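Bundex levanta 11 milhões de euros para gestão de dados em nuvem híbrida

A Bundex, que desenvolve software de cópia de segurança e arquivo para empresas com servidores próprios e nuvem pública, fechou uma ronda de 11 milhões de euros. O investimento foi liderado pelo fundo Amano, com participação da Mokberg, que já tinha entrado na ronda inicial.

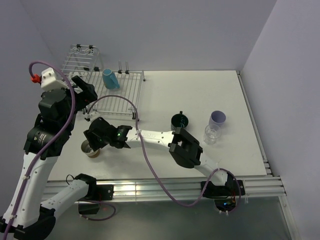
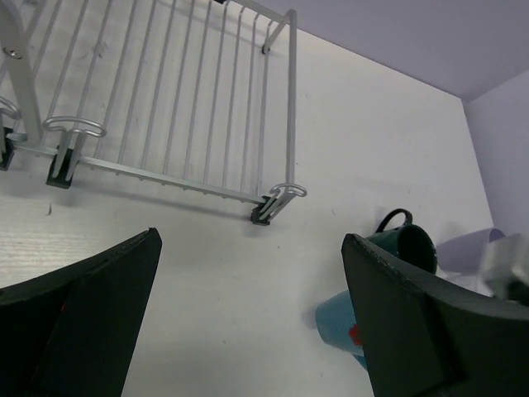

Para que serve o dinheiro

Segundo o diretor-geral, Haruto Tsuchiya, a maior parte vai para a equipa de engenharia, que passa de 43 para mais de 60 pessoas até ao fim do próximo ano. O resto fica para abrir canal de revenda no sul da Europa, onde a empresa vende hoje apenas de forma direta.

O produto principal, o Vukex, junta num só catálogo as cópias feitas em máquinas virtuais, bases de dados e partilhas de ficheiros. O administrador pesquisa por data ou por nome e restaura um ficheiro isolado sem repor o volume inteiro. A versão 3, prevista para março, acrescenta cópias imutáveis e a replicação entre duas regiões — duas funções que os clientes do setor público pediam há algum tempo.

A Bundex diz ter 683 clientes pagantes. A licença base cobre até 300 máquinas virtuais e o preço não muda com o volume de dados guardado. Tsutomu Kuroda, sócio da Amano, passa a ter lugar no conselho de administração.

Quem usa a versão 2 pode atualizar sem custos enquanto o contrato de suporte estiver ativo. Os agentes antigos para Windows deixam de receber correções em junho.

Última atualização: janeiro, 16h20

Comentários

rmartins: E o suporte para fita? Na versão 2 continua a falhar a rotação mensal.

Carla P.: Preço fixo sim, mas o armazenamento na nuvem é pago à parte. Convém fazer as contas.

jpsousa: Alguém já testou a versão 3 com PostgreSQL?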